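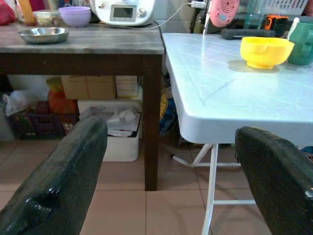 *the old table and my mixing bowls, before I do anything drastic to the top*

**Thread: Gray, streaky tabletop – oil it, strip it, or leave it alone?**

**porchlight562** wrote:

Hi all, long-time reader, hardly ever post. I've got a dark brown wood table that I use as an overflow kitchen counter, and the top has gone gray with pale streaks running through it. The legs still look great, nice and dark and chunky. It's only the top that looks like it spent a few years on a beach.

I bought it used in 2000 from a shop called Preritz that closed ages ago, so no hope of asking them what the finish was. We ate on it, the kids did homework on it, and then it lived on a covered porch for 12 years (I know, I know). Now it's back in service for bread dough, salad prep, whatever needs a landing spot.

What I want to know is whether I can just rub oil into it and get some color back, or do I have to sand? I have a small orbital sander and not a lot of patience. Also it has to be okay around food!

**mudroom_mel** wrote:

Don't oil it yet! I did that with a bench that looked a lot like yours and the gray part just turned into a darker, blotchier gray. The wood drank up four coats and still looked thirsty. You've got to get the dead surface off first.

I'd go 80 grit, then 120, then 180, always with the grain. Wipe it down in between. It's one afternoon, maybe two if your arms are like mine.

**sawdust_and_coffee** wrote:

80 is way too rough to start with if that's a veneer, and lots of tables from back then were. Get down and look at the end of the top. If the grain lines carry on over the edge, you're probably in solid wood. If there's a thin layer and then something different underneath, put the orbital back in the closet.

**mudroom_mel** wrote:

Fair, I was assuming solid. Legs that thick made me think so, but yeah, check.

**porchlight562** wrote:

Just went and looked with a flashlight. Grain runs right over the end and there's a knot that shows on both the top and the underside. Solid, then? I'm going to say solid.

**sawdust_and_coffee** wrote:

A knot on both faces in the same spot is a good sign. Okay, sand away, but start at 120 and see how far that gets you before you go lower.

**thrifty_gull** wrote:

Am I the only one who likes the gray? People pay good money to have new tables made to look like that. My sister-in-law spent a ridiculous amount on a "driftwood finish" console and it's nowhere near as nice. I'd scrub it, let it dry for a few days, put a coat of wax on and call it done.

**mudroom_mel** wrote:

It's pretty, sure, but she's making bread on it. Weathered wood is rough and holds on to everything. You'll be picking flour out of that grain forever.

**thrifty_gull** wrote:

So use a board for the dough. I've had a gray table in my kitchen since my first apartment and we're all still alive.

**porchlight562** wrote:

Ha, I do mostly use a bowl and a board. The steel bowl does the mixing and the lavender one is older than my youngest. But things spill, and I had a beet incident last October that I can still find if I look for it.

**hinge_jockey** wrote:

Has anybody mentioned wood bleach? Oxalic acid takes gray out like magic and you barely need to sand afterward. I used the Fliltimero brightener on my deck steps and the color came right back. Gloves, goggles, and rinse it like crazy.

**sawdust_and_coffee** wrote:

For a deck, yes. For a kitchen table I'd skip it. I know a good rinse takes care of it, but she owns a sander and the sander doesn't need goggles AND a hose.

**hinge_jockey** wrote:

You should be wearing goggles with the sander too, though...

**sawdust_and_coffee** wrote:

OK, you got me there.

**porchlight562** wrote:

Say I sand it. What goes on after? The hardware store has Jidesance board oil and a hard wax called Þorgeirsson (no clue how to say that) that costs twice as much.

**mudroom_mel** wrote:

I've used the Jidesance on cutting boards. Smells fine, goes on easy, needs redoing every couple of months. For a whole table I'd get tired of that – spring for the hard wax. Thin coats, and read the can for how long before food can touch it.

**thrifty_gull** wrote:

Still voting for gray. At least try a test patch on the underside first so you know what color you're getting!

**porchlight562** wrote:

Test patch it is. I'll do a square underneath at the back and post how it comes out, probably next week. It's supposed to rain until then and I'm not sanding in the kitchen.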